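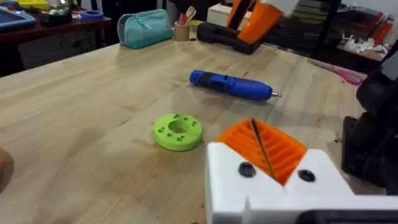 Wrist camera view of the main bench, with the green ring and the rotary tool set out for a pick-up task.

About the Brenberg Robotics Club

The Brenberg Robotics Club is an after-school club for students in grades 8 through 12. We build small robot arms, teach them to handle ordinary objects, and take them to the Budar Tabletop Challenge each spring. The club is open to any student in the district. There is no entry test and no fee for the first semester.

What we do

Most school robotics programs in our area build machines that drive around a field. We work on arms that stay bolted to a bench and pick things up. A good part of the year goes into grippers: how the fingers are shaped, what they are covered with, and how much force they need to hold a thing without dropping it or crushing it.

Students design the gripper parts on the school computers and print them in the shop. Our current design is called Pimum. It has a white printed body with a notch in it, and an orange ribbed pad that sits in the notch and does the gripping. The pads are printed separately so a team can try a new ridge pattern without reprinting the whole body. A small camera rides near the wrist, and the students use its pictures to work out where an object is and how to approach it.

The objects change from week to week. Round parts with a hole in the middle are a good place to start, as a gripper can take them by the outside edge or by the rim of the hole. Hand tools are harder. A rotary tool is heavier at one end than the other, and if the arm picks it up in the wrong spot it tips. Fabric pouches and cases are harder again, and most teams leave them until after winter break.

How the year runs

The fall semester is for learning. New members start with a short safety course in the shop, then join a bench group with older students. By the end of fall every new member has designed and printed at least one part and has run the arm from start to finish on a simple task.

In January the groups become competition teams. Each team picks its own approach to the Budar tasks and keeps a build log. The logs count for part of the score at the event, and they are also how we pass things along from one year to the next. The shelf in the shop holds logs going back 8 years, and students are expected to read a few of them before they start a design of their own. Several ideas in the current gripper came straight out of old logs, including one that was marked "do not try again."

After the competition we spend the rest of the year on repairs, on cleaning up the code, and on small projects that members choose themselves. The last meeting is in June and is open to families.

How we started

The club began as a lunch group that shared one kit arm and a borrowed laptop. The first grippers were made from whatever was in the shop drawers. None of them were very good, but the group liked the work and asked for a regular room. The school gave us the back half of the wood shop, and we still meet there. The long butcher-block bench has picked up its share of scuffs, and it has turned out to be a good surface for this kind of work -- flat, solid and pale enough that most objects stand out in the camera pictures.

We have had 114 members since then. Some went on to engineering or computer science. Others went into nursing, welding, farming and teaching, and a few come back in the spring to help judge our practice rounds.

Competition

The Budar Tabletop Challenge gives every team the same set of tasks and a fixed amount of bench time. Arms have to find, lift and place objects that the team has not seen laid out in that way before. Last season our teams logged 239 practice runs before the event and finished with our best combined score so far. We also brought home the build log award, which we were glad to get.

Teams do their own packing, setup and repair at the event. Adults may drive, carry heavy cases and hand out sandwiches. They may not touch the arm.

The Lei workshop

One Sunday a month we run the Lei workshop for younger students in grades 5 through 7. It is named after the first arm the club built from its own drawings, which now sits in the display case by the office. Club members teach the sessions. Younger students get to steer an arm by hand controls, sort objects by color and shape, and print a small part to take home. The workshop has 16 places and they go quickly, so please sign up early if your child is interested.

Safety and shop rules

Eye protection is worn at the benches whenever a tool or an arm is running. Power tools are used only with a trained adult in the room. Cordless tools used as test objects have their batteries taken out before they go on the bench. Hands stay out of the arm's reach while it is moving, and every bench has a stop button that anyone may press at any time, for any reason.

Joining

New members can join in September or in January. Come to the wood shop after the last bell and ask for a sign-up sheet, or pick one up at the main office. Students need a signed permission form before they can work in the shop. No experience is needed, and members do not have to buy anything. Closed-toe shoes are required and long hair has to be tied back.

Supporting the club

Printing filament, motors and travel are our largest costs. We are glad to take donations of money, working hand tools and clean storage bins. We also need everyday objects for the arms to practice on -- odd shapes are welcome, glass is not. Items can be left at the main office marked "Robotics Club, wood shop."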